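**Ticket 3275 - el calendario compartido duplica eventos**
Abierto por: Chaminda Barua
Estado: en seguimiento

¡Hola otra vez! Sigo con lo del calendario de Skakix. Ayer borré la caché como me dijisteis (en el portátil y también en el móvil, por si acaso) y al volver a entrar tenía 597 eventos, cuando en la web salen 361. O sea, que lo de los duplicados no se ha arreglado, y encima ahora las reuniones de Rallomgate me aparecen una hora antes - menudo susto esta mañana.

He probado a quitar la cuenta y ponerla de nuevo. Con la sincronización apagada todo va bien, la enciendo y a los 6 minutos ya tengo repetidos.

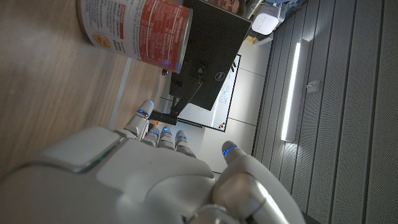

Luego se me ocurrió mirar la zona horaria y ahí sí que vi algo raro: en el perfil pone Madrid, pero el calendario importado de Sarkum viene en UTC. Lo cambié a mano, guardé, y al recargar estaba otra vez en UTC. ¿Puede ser que la importación lo machaque cada vez?

Os adjunto el registro de la última sincronización. El error que más se repite es "UID no coincide", siempre con eventos periódicos, los sueltos entran bien.

De momento dejo la sincronización apagada y voy apuntando las citas en la web. Si necesitáis que pruebe otra cosa, decidme, que por la tarde estoy conectado. ¡Gracias por la paciencia!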